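Ticket 1072 - Fandarard office, upstairs printer drops off network
Status: open, waiting on vendor
Opened: March 16, 2019
Priority: normal (users say high)

Reported: big printer upstairs goes offline a few times a day. Jobs sit in queue, then all come out at once when it wakes up. Accounts tried to print 97 invoices before lunch, got the first few, then nothing. Restarting the printer fixes it for an hour or two.

First visit. Printer shows ready on its own panel but no ping from the print server. Pulled the network cable, put it back, ping returns right away. Swapped the patch cable for a new one. Looked fine till mid afternoon, then gone again. So not the cable.

Checked the server side. Queue was set up with a port that looks for the printer by name, and the name pointed to an old address. Changed it to the fixed address. Cleared 500 stuck jobs, most of them the same two page form sent over and over by someone who kept clicking. Told the front desk to please stop clicking.

Next morning, offline again. Found sleep mode set to one minute. No idea who set that. Moved it to the longest setting, turned off the deep sleep option. Held all day. Closed ticket.

Reopened. Same thing. Switch log shows the port going down and up, always a few seconds, then the printer doesnt ask for the link again. Moved it to another port on the Fletton switch. Same result on the new port, so the switch is probably ok.

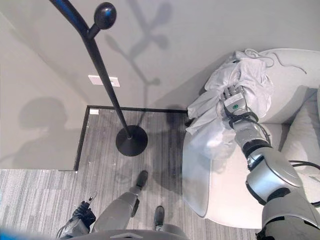 Posted by: Site support, Grímsdóttir account
Role: Field technician

Ran a long cable straight from the printer to the switch, skipping the wall wiring completely. Left it taped down over night. Still dropped, twice. That rules out the wall run and leaves the network card in the printer.

Firmware is old. Updated to the newest one on the Brosov download page, took three tries, the first two stopped part way with error 2590. Support page says 2590 means "retry". Great.

After update: one drop in a full work day, down from five or six. Better, not fixed.

Called Brosov. On hold forever. They want the page count, the serial and a copy of the event log before they will send a card. Sent all of it. Warranty runs to May so we shoud be covered, waiting for them to confirm.

Workaround for users: if it goes offline, send to the small printer by the stairs. Dont restart the big one, the log gets wiped and Brosov wants the log.

To do: chase Brosov for case number, pick up long cable, put sleep setting back to normal once card is in.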